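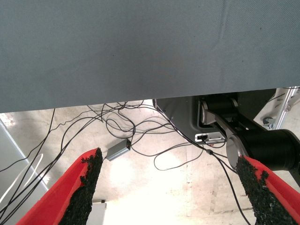
September, a bit past nine in the evening

I have put off the cables for so long that I had started to think of them as part of the floor. They come out from under the grey fabric in great loops, run off in long lines towards the wall, curl back over each other, and every time I sweep I go neatly round them as if they were a flower bed. Well, today I made a start, and I want to write it down while I still feel pleased with myself.

It was Estela who got me going. She rang at breakfast to ask whether she could have the spare lamp back, and I said of course, and then had to admit that I didn't know which of the leads on the floor belonged to it. Estela Zúñiga has never in her life lost a lead. She has them in labelled envelopes, the darling, and she was very kind about it, which made it worse. I told her I'd have it ready by the end of the week and then I made a second pot of tea and sat down on the concrete with a cushion under me.

The trouble is that they are all black and all thin. If even one of them had been white! I began with the one that has the little dark connector partway along it, thinking that at least I'd know it again when I met it on the other side of the tangle. I followed it with my fingers, under one, over two, back under the first, and lost it completely in the coils in the middle. So I began again with a bit of yellow wool tied on every so often, and that worked much better. I got through most of a ball of wool left over from the Grodby cardigan (never finished, one sleeve, we don't talk about it).

By eleven I had the first lead free, and it was the lamp's, which felt like far more luck than I deserved. I coiled it loosely, the way Dad used to do the garden hose, and put it by the door with a note for Estela. The second was an old charger for something we no longer own. The third I have no idea about at all. It is in the biscuit tin with the other mysteries.

After lunch I went down to Yeoh for some ties. They had packets of 100 for 135, or a little box of 18 of the soft kind that you can undo and use again, and I stood there dithering for an age – the big packet was so clearly the better bargain, and I so clearly do not need it. I bought the soft ones. The girl on the till said her mother swears by toilet roll tubes, one lead in each, stood up in a shoebox, and I've been thinking about that ever since. We do have a shoebox. It has the Grista instructions in it and some candle ends.

While I was down there on my cushion I had a proper look at the grey fabric too, with its brownish patch in the middle. I had been telling myself that was only the light. I went over it with a damp cloth and a drop of washing-up liquid, dabbing, as Mum always said to, and it may be a shade paler, or I may only wish it so. I'll look again in the morning. There are a few little dark specks as well, which I picked at with a fingernail for a while before I told myself to get on.

The floor wants a proper scrub once the leads are up. It is a nice pale floor really, and the sun comes across it so brightly that you would think it spotless until you get down close and see the scuffs and the old stains. I should like a rug. I said so at supper and was reminded of the last rug, the Tiltance one, and how it slid about, so I dropped the subject and had some more potatoes.

Not finished, then. There are still the long ones going off to the left, side by side, and those I am frightened of, as I'm fairly sure one of them is the telephone. I shall do them tomorrow with the wool and a fresh head. My knees are dreadful. Must remember to ring Estela back before ten, and to take the mince out of the freezer.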